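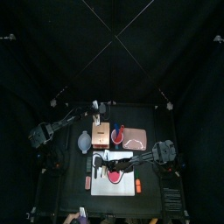 Fabric booth, dark top, small items at center. Copper-colored box standing at the back, white board in front of it.

March, 14:10. Zakard booth, black cloth and small parts

Purpose today: settle the layout for the small-parts work and decide what to do about the cloth. The Kuipers fabric went up last week in place of the old gray felt. It hangs on all the walls and over the top. Stray light from the window side is down to 2 lux at the table with the room lamps off, against 25 with the felt. Good enough. I do not plan to chase the last 2.

Cords. The two pale cords across the upper part still form an X. I asked for black ones in the Drolbridge order and got pale again. They hold tension well, so they stay until the next order. The back corner clips were retightened before lunch. The left one had slipped a little and the cloth was sagging on that side.

Items on the table. The copper-colored box is the awkward one. It is slightly glossy and picks up a highlight that moves when the lamp angle changes. Standing it upright at the back is better than laying it flat, where the highlight covered most of the large face. Tried the lamp at three heights and kept the lowest. Do not polish the box. Dry cloth only, fingerprints off the edges first.

The white board is the opposite problem. Against the dark top it reads brighter than everything else and the exposure has to be set for it. I set it on the board, then checked the red semicircular shape, which held its color. With exposure set on the cloth the board clipped and the red went toward orange. Himus sheet says to meter on a mid-gray card – tried that as well, result between the two. Staying with the board.

Lint. The dark top shows all of it. One pass with the roller before each layout, one after the cloth has been touched. The Kuipers fabric sheds more than the felt did. May settle after a few weeks. If not, wash one panel cold and compare.

Lamp hours stand at 69. Rated for 2,000, so no change due. Color drift checked against the January card, none that I could measure.

15:40. Repeated the exposure check with the door open. Reading went from 2 to 6 lux and the copper-colored box picked up a second highlight low on its face. Door stays closed during layouts. Sign needed.

Open:
– black cord, both lengths, add to next Drolbridge order
– spare corner clips, same type
– hem the front panel, it frays where it gets lifted
– try a matte gray board in place of the white one and log the exposure difference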